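Sleep and the 8.30 Lecture: Findings

We asked 89 first-years at Brendside to keep a sleep diary through April. Over 70 handed one in, and 5 of those were plainly written in one go with the same pen. We kept them out of the averages.

Most people went to bed later than they had guessed at the start, usually by an hour. Weekends were worse. Noise from the corridor was blamed most, phones hardly at all, which we have our doubts about. 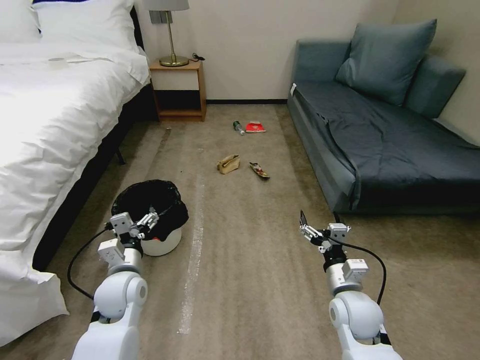

One reader of our draft asked whether anyone sleeps normally while being made to write it down every morning. We had no good answer. A second group without diaries would have helped, had we thought of it before May.

Recent reports
Bus times and lateness in Hamdan
Canteen queues at Drerell Hall
Who uses the Sirnico printers?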